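Sourdough Swap Returns, and This Time There Is Rye

4/20/26

The Skisstead bread swap is coming back in October, and I could not be happier about it!
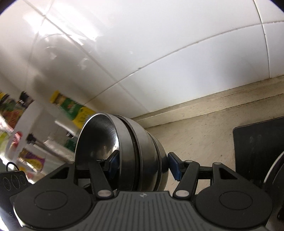
For anyone who moved to the neighborhood since the last one, the swap works like this. You bake at home, you bring what you baked, and you leave with something another person baked. No money changes hands and there are no prizes. Last time 234 loaves came through the door of the Mthembu Hall in one morning, and I still think about the potato and dill one (if it was yours, please write to me, I would love the recipe).

The big change is the rye table. Tineke Vanhove has been baking dense, dark, seeded rye for years and has been telling the rest of us, very patiently, that we are missing out. She won me over in March with a loaf that was four days old and better than it had been on day one. She is going to run a table just for rye and other whole grain breads, and she has agreed to teach two evening classes before the swap so that more of us have something to put on it.

The classes are at the Imico kitchen on Alder Street, with 12 places at each. You will mix a dough, shape a loaf that was started earlier, and go home with both the shaped loaf and a small jar of rye starter. Tineke asks that you bring an apron, a jar with a lid that holds at least a pint, and a towel. Flour is covered. If you have a bread pan you like, bring that too - rye dough is sticky and will not hold itself up the way a wheat loaf does.

A few things I have learned from her already, in case you want to start at home:

Weigh everything. A cup of rye flour can vary a lot depending on how you scoop it, and her basic loaf calls for 800 grams of flour, so small errors add up.

Use wet hands. I floured my hands the first time and ended up wearing half the dough.

Leave it alone after baking. I mean a full day, wrapped in a towel. I cut mine after an hour and the middle was like putty. The same loaf was lovely the next morning, so do not throw yours out if you give in early.

Feed the starter the night before. Hers gets equal weights of rye flour and water, stirred with a spoon, lid resting on top. It smells a bit like apples when it is ready, which I had not expected at all.

Lesego Msimang is back on the children's corner, and she has outgrown the little side room. Her bakers made flatbreads last year and the line went out into the hallway! This year she will have the whole stage end of the hall, with 30 rolling pins (all of them spoken for, thank you to everyone who lent one) and three electric griddles. She would still like two more adults to help with the griddles, mornings only, and anyone who can lend a long folding table. She is planning a plain flatbread and one with green onion. Children under eight need a grown-up with them.

We are also putting together a recipe booklet again. The last one ran to 44 pages and people still stop me at the grocery store to talk about the cinnamon buns. Send yours in by the end of August, with weights if you have them, and tell us where the recipe came from if you know. A story is welcome too, but keep it short enough to fit on the page. Vosolen, the print shop by the post office, is doing the copies at cost.

To sign up for a rye class, leave a note in the box at the hall marked Bread, or mail PO Box 2148, Skisstead. Please say which evening you prefer, early or late September, and whether you have baked with rye before. Beginners go to the first class if there is room, but both cover the same loaf.

If you have a spare starter of any kind, I am keeping a list of people who would like one. There are nine names on it so far, and one of them wants to know if anybody has kept a starter going on spelt.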